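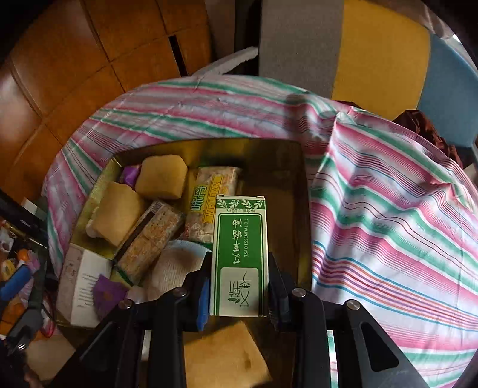

Johannes Fourie
Equipment Reviewer, Paewai Institute for Applied Handling

Review: Minow Hand-Held Gripper, Household Kit

The Institute received the Minow hand-held gripper in November for evaluation alongside the Eltgate model, which our teaching staff have used for two years. Both are sold to groups that record manual tasks for training robot arms. This review concerns the hardware and the supplied accessories. The Nemora recording software is licensed separately and will be assessed by a colleague.

Testing consisted of 113 picks from mixed containers. The operators were told to take one item at a time and to leave the rest undisturbed. Our preferred container was an open metal tin of packaged snacks and small items, set on a striped sheet that had been draped over an uneven mound. Sponge cakes, a rice cracker bar and a small carton of essential oil make a demanding mixture, and a reflective gold interior is a fair test for any vision system.

The Minow completed 109 of the picks without a drop. Small cartons gave the best results. The blue rubber pads hold flat cardboard sides firmly, and an upright box marked 10ml could be clamped between the jaws with its printed front left in view. Wrapped candies were also handled well. All the drops involved long bars in smooth wrappers, which turned in the jaws when taken near one end.

Soft goods require more care. The jaws close as far as the operator's hand allows, and the kit has no force limiter. Fletcher Te Moana, who carried out most of the picks, left marks on several cakes before adjusting his grip. Purchasers who intend to handle food should allow time for practice — an hour was sufficient for our staff.

Construction is sound. The linkage arms move evenly on their metal pivot screws, and we found no play in the joints at the end of testing. The pads can be replaced without tools. The printed manual is less satisfactory: it omits the cleaning procedure and refers to a wrist strap that was not in our kit. The supplier sent the strap after 7 days.

Rating: 4 out of 5. Recommended for household and tabletop work. Departments that already own the Eltgate will find the Minow lighter in the hand, but its pads are not interchangeable with the older set.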